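April 2, 2023

Up at six for the first club round of the year and my back is already telling me about it. I'm writing this on the couch with a bag of peas under me and the laptop balanced on a cushion, so excuse the typing.

I'd promised myself I wouldn't get worked up before the season even started, and then I lay awake from three thinking about tire pressures. Bhupendra picked me up in the van while it was still dark. He had coffee, I had the sandwiches, and neither of us said much until the turnoff for Prirnley, when he asked if I'd remembered my gloves. I had not remembered my gloves! They were on top of the dryer, where I'd put them so I wouldn't forget them. Kamlesh lent me a spare pair that were a size too big and smelled like a gas can, and I drove in those all day.

Prirnley looked the same as last August except they've resurfaced the last corner and put a new curb on the inside of it. A big flat yellow thing. In practice I stayed well off it, then I watched Sota bounce straight over it like it wasn't there and gain a car length, so that was that, over I went too. It rattles your teeth but the car doesn't seem to mind. I should say the car was lovely all morning. Bhupendra spent most of the winter on the front end and it turns in so much better than it did, I kept getting to the apex early and having to wait around for it.

Qualifying was ten minutes and I made a mess of it. First flying lap I caught traffic, second one I locked up at the hairpin, third one was okay, and then the red flag came out for somebody in the gravel and they never restarted it. Fourteenth. Bhupendra just wrote it down on his clipboard and went to look for a donut.

There was a long gap before the first race, so I sat in the van with my feet on the dash and sorted out this poor neglected page.
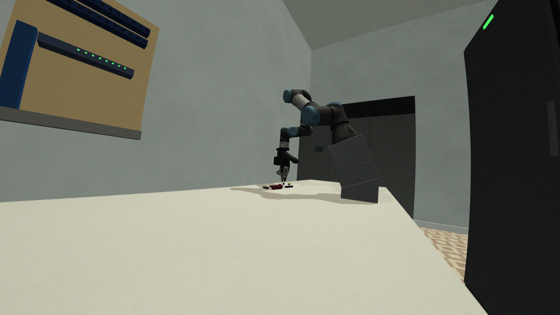
Robot arm and a few small items on a long table (computer rendering).

Anyway, race one. It's a Clidimari Cup car so everybody has the same engine, more or less, and it all comes down to the start and who's brave on lap one. I got a really good start, maybe my best ever, and was eleventh by the first corner. Then Reginald Esposito came down the inside of me at the hairpin with about a coat of paint between us and I let him have it. I've been thinking about that all evening. Should I have held on? He'd have gone wide, I think, or we'd both have been in the wall. I followed him the rest of the way and finished tenth, which is a point. One point! I texted my sister and she sent back a trophy and a sheep, I don't know why a sheep.

Race two was where it went sideways. Omar and I had been swapping places for three laps, good clean stuff, he's always fair, and then I got greedy on the new curb and used way too much of it. The back stepped out, I caught it, it stepped out the other way, and I went backwards across the grass for what felt like a week. Didn't hit anything. I got going again dead last with half the field's worth of mud in the radiator, and brought it home seventeenth with the temperature needle somewhere I didn't like to look at. Omar came over afterward to see if I was okay and then did an impression of my face as I went past him, which was pretty accurate.

Money stuff, so I have it written down: the entry was 70 dollars more than last year, and the Dalteck dampers Bhupendra wants for the rear are 1179 for the pair. He brought it up on the drive home, very casually, somewhere after the second gas station. I've got 2000 put aside for the whole season and that has to cover tires. I told him I'd think about it. He said the rear wouldn't have stepped out on Dalteck dampers. I said the rear wouldn't have stepped out if I'd stayed off the curb. We listened to the radio after that.

Home by eight. Fed the cat, hosed the worst of the grass off my boots, ate cereal standing up. There's a bruise coming up on my hip where the belt sits and I need to ask Kamlesh if he moves his buckle or pads it or what. Also have to wash his gloves and get them back to him before the next round.

Work tomorrow, ugh. Peas have gone soft, so I'm off to swap them for the corn.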